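The Bright Glasses and the Flowery Wall
29 Oct 2026

I have wanted to put the picnic glasses up here for ages, and a wet week has finally given me the time. They are only plastic, the sort you can drop on a patio and pick up again, but I have grown terribly fond of them (more than of the good crystal, if I'm truthful, which lives in a box from one February to the next). The colours are what did it for me: red, pink, lime green and blue, all a bit like boiled sweets.

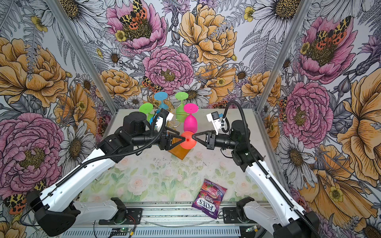 I bought mine from Kanix, meaning to keep them for the garden, and of course they were in the kitchen cupboard within a fortnight. They weigh next to nothing and take up hardly any room if you stand them upside down close together, though you do want to give the shelf a good wipe first!

The hanging rack is my favourite part of the whole business. It has a gold stem with lovely curly scrolls, set into a wooden base, and the glasses hang from it by their feet, so you get the blue and the green dangling at the top while the others wait their turn on the table. I like a table with stars painted on it, too, however scuffed it gets. 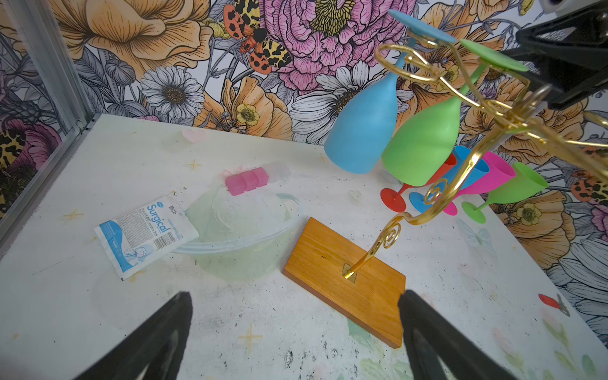
Toivo Partanen wrote to say that he always fills his rack from alternate sides, one left and one right, as his old one tipped over with all the weight on one arm. He also says to dry the feet properly before hanging anything up, or the drips run down the scrolls and leave marks.

Good advice, and I shall be following it. Now for the wallpaper, which I could look at all day long. Daisies, peonies, peachy blossoms and a pair of spotted insects with their wings out, all drawn with dark outlines, and then the red, blue and pink goblets standing up in front as if they had been picked from the same garden.

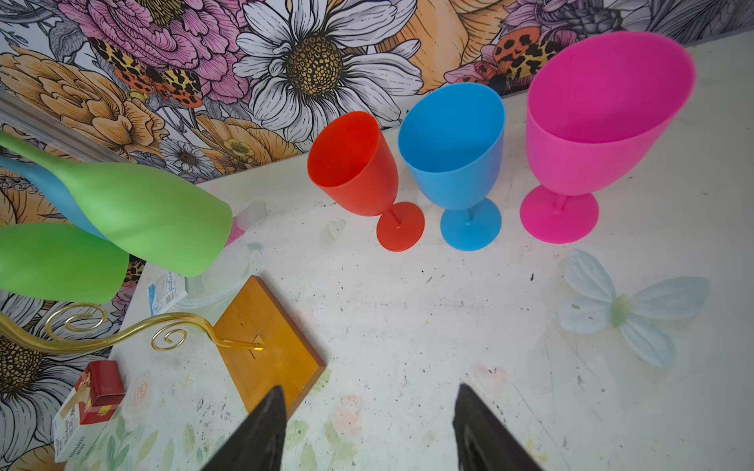 All in a Row

I do like them lined up along the wall best of all, with those big orange blooms behind and the fern fronds poking through. A row of plain clear glasses would simply vanish against a pattern like that, but the pink one and the blue one hold their own beautifully. 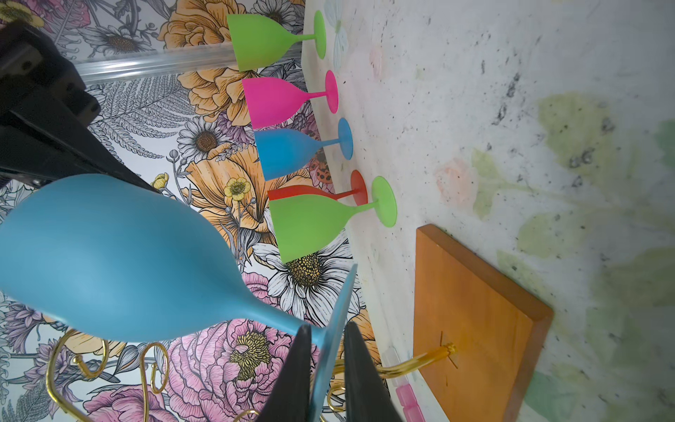

Teal-blue glass, with the rest of the row against the flowers.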